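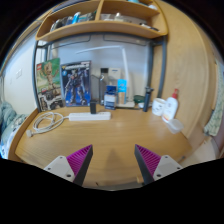 A desk with a power strip along its back edge

Kirkari Study Rooms: Frequently Asked Questions

Who may use the study rooms?
The rooms are open to all residents of Kirkari House and Amard House who hold a current resident's card. Guests may accompany a resident but may not book in their own name.

How do I make a booking?
Bookings are made through the residents' portal or in person at the Amard reception desk. A booking may be made up to 5 days ahead. Requests sent by email are not accepted.

How long may I stay?
A single booking lasts up to 210 minutes. You may extend it on the day if no other resident has reserved the desk. Please ask at reception before your time ends.

Is there a charge?
Use of the rooms is included in the service charge. Printing is charged separately, and the current rates are shown beside the printer on each floor.

May I bring my own electrical equipment?
Yes. Laptops, lamps and chargers are permitted. Heaters, kettles and other heating appliances are not. Extension leads must not be plugged into one another, and any lead with a damaged plug or casing should be taken out of use and reported to reception.

May I leave my belongings on a desk?
Belongings may be left for short breaks only. Items remaining at closing time are moved to the lost property store at Peixoto Lodge, where they are kept until the end of the following month. The management accepts no liability for items left unattended.

How do I connect to the wireless network?
Sign in with your card number and portal password. Streaming services, including Flimix, are available but may be slowed at busy times so that study use is not affected.

Are the rooms open all year?
The rooms close for maintenance during the second week of August and on public holidays. Changes to the normal hours are posted on the portal.

What happens if I miss a booking?
A desk not claimed within the first quarter of an hour is released to other residents. Repeated absence may lead to a short suspension of booking rights. Residents may appeal in writing - the form is held at reception.

Whom should I contact about a fault?
Faults with lighting, sockets or furniture should be reported on extension 810. Outside office hours, please use extension 300 for urgent matters only.

Page last reviewed: Thu 30 November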